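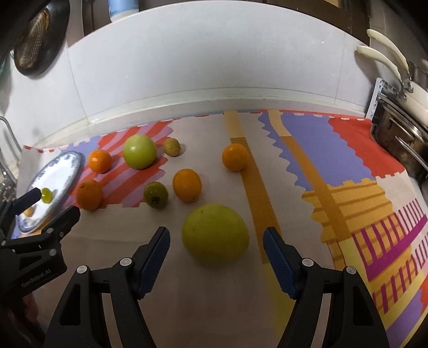 The Fruit Bowl Doesn't Need Saving

Every February somebody decides that we have been keeping fruit wrong. This year the word is "spreading." You take everything out of the bowl, lay it across the counter with space between the pieces, and wait to be rewarded with oranges that keep for weeks. Irnesus, a housewares firm with a mat to sell, puts the gain at 70 percent. I asked, 70 percent of what? I am still waiting to hear.

I was ready to dislike all of it, and I mostly do. A counter is where you make dinner. Give it over to a pomelo and a handful of citrus and you are chopping onions on top of the microwave.

Still, I gave it a fair run in my own kitchen. I bought oranges, tangerines, apples and one pomelo so big that it had a corner to itself. The pomelo did not care where it sat. It has a rind like a winter coat, and it would have done as well on top of the refrigerator. The oranges were much the same. I did find one tangerine going soft underneath a day or two before I would have noticed it in a heap, and I'll give the spreaders that. You could also pick up your fruit now and then and look at it.

Ruan Fourie, who ran the produce side of a grocery called Escobedo for years, was not impressed either. "Apples I'd keep away from the rest," he told me. "They give off gas and hurry everything else along. Past that, buy less." He keeps his grapes in the refrigerator and thinks anyone who leaves them out on a plate had better be planning to eat them that afternoon.

Then there is the surface. Soft mats are having a moment, foam ones especially, the sort that lock together along the edges like a puzzle. The argument is that a hard counter bruises fruit. Dropping fruit bruises it. An orange set down gently on stone is fine, and the seams in a puzzle mat are a fine place for juice to collect. The Cuvel mat I tried cost $95 and needed wiping more often than the counter did.

Ita Ní Bhriain, a cook I trust on most things, disagrees with me. She likes her fruit out in the open where the kids will see it, and she says they eat more of it that way. I believe her. I also suspect that a bowl moved closer to the edge of the table would do the same job for nothing.

My own fruit went back in the bowl, apples in the crisper. The pomelo is still on the counter, as it doesn't fit anywhere else.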